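Ludora Reading Guides
Progress report to the Daltusel Fund, second period
February 5, 2021

Where we stand

The grant pays for nine classroom guides to older science fiction novels for readers in grades five through eight. Six are written. Three of those have been through a full edit and the other three have been read once, by one person, which I would not call an edit. The application promised all nine by the end of March. I don't think we will make that, and I would sooner say so now than send you three thin guides with nice covers.

The schools in Cusasska received 325 printed copies of the first guide in the fall. We know they were delivered. Whether they were used is harder to say. The teacher survey brought back 60 forms, and many of them praise the layout and skip the question about what students talked about. I have read enough of these forms over the years to be wary of the word "engaging."

What the guides are for

Our original pitch said that children would find these books easier if someone explained the times they were written in: what a computer looked like, what people expected from space travel, why everyone in the story is afraid of the same thing. I believed that more firmly a year ago. The background pages are the longest part of every guide and the part students seem to use least. In the sessions I sat in on, they wanted to argue about whether the older sister was right to leave the ship. The page on early rockets did not come up.
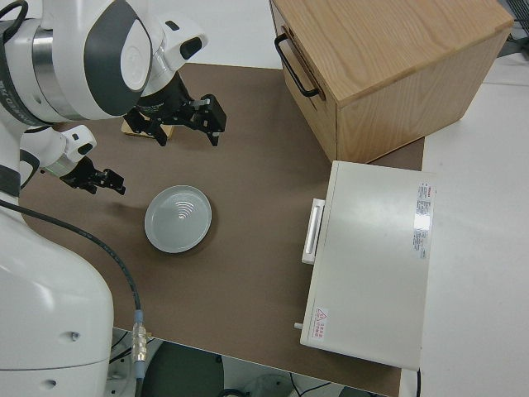
One comment on the draft of guide four went further, saying the history section reads like an apology for the novel, and that a twelve-year-old who is told a book is dated will believe it before opening the cover. The same reader asked for the section to be moved to the back, or cut down to the words a student would need to look up anyway.

I resisted this at first and have now moved it to the back in guides four, five and six. The first three will stay as they are until a reprint, if there is one.

Reading levels

Sipos, the firm that scores our texts, rated guide two at fourth grade and guide three at ninth. The two were written by the same hand, in the same month, to the same outline. The score appears to depend mostly on how long the characters' names are. We paid for scoring on all nine guides and the contract can't be undone, so the numbers will be printed on the inside cover as agreed. I would ask the Fund not to lean on them when judging the work.
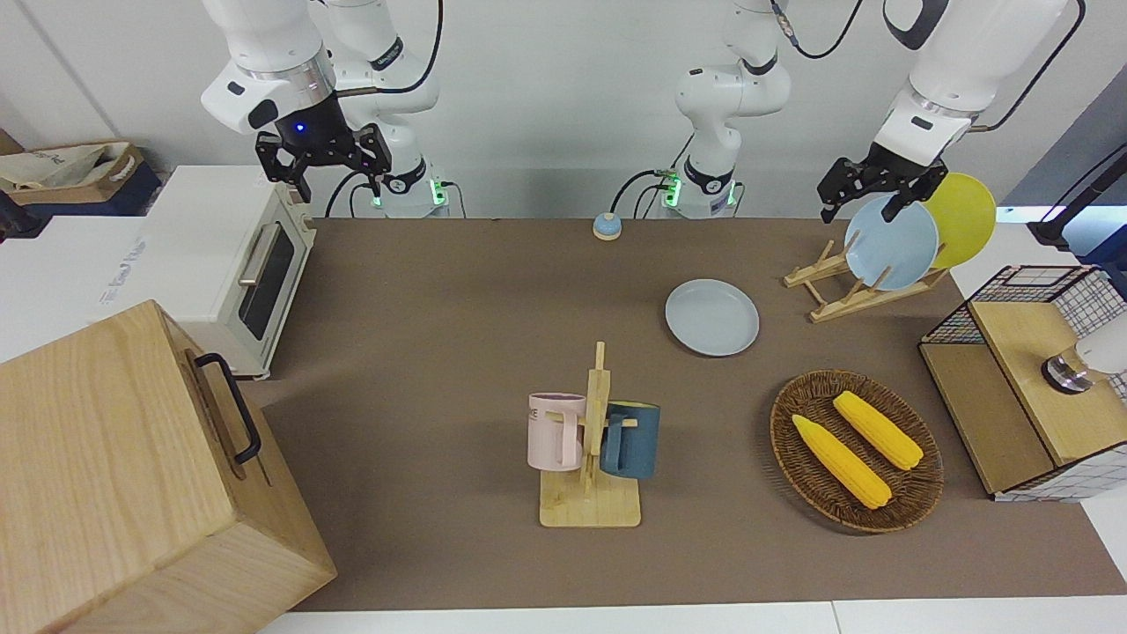
The two arms and the toaster oven.

Discussion questions

These have changed the most. The early drafts were full of questions with one right answer ("What does the captain find in the cave?"), and students answered them in a line and stopped. The newer ones ask for a choice and a page number to back it up. Some are still bad. Guide five asks how the reader would feel on another planet, and every written answer we collected says "scared." That one is coming out.

Teachers also asked for an answer key. We have put off writing one, and it may be that we are wrong about this.
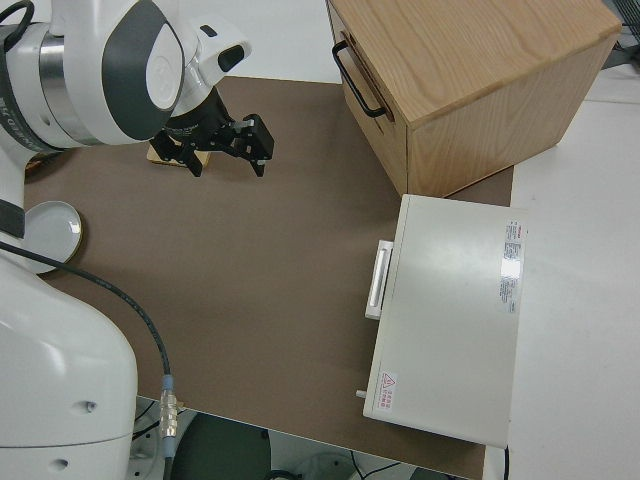 Gripper over the small wooden block.

Permissions

Quoting from the novels remains slow. Two publishers have agreed to short passages, one wants a fee that would use up the rest of the printing line, and one has not written back. Guide eight may have to go ahead with page references alone. It would be a weaker guide, and students without the right edition would be lost.

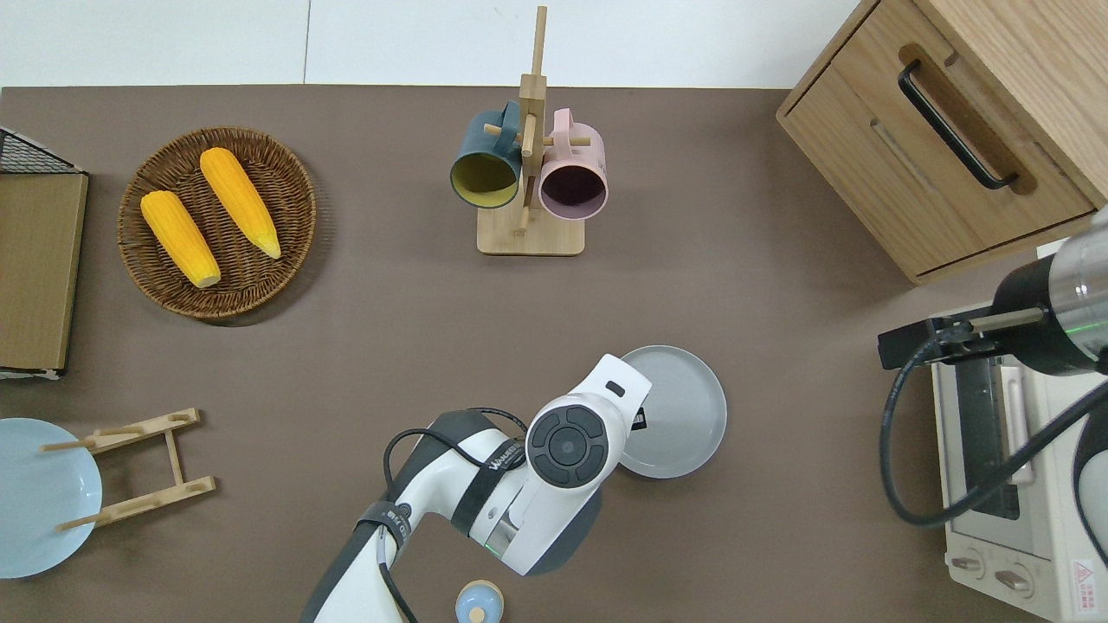
Basket with two ears of corn.

Requests

We ask to move the delivery date for guides seven, eight and nine to the end of the school year, at no added cost. We also ask to drop the second teacher survey and spend that money on classroom visits.

The list of expenses and the edited text of guides one through three are attached.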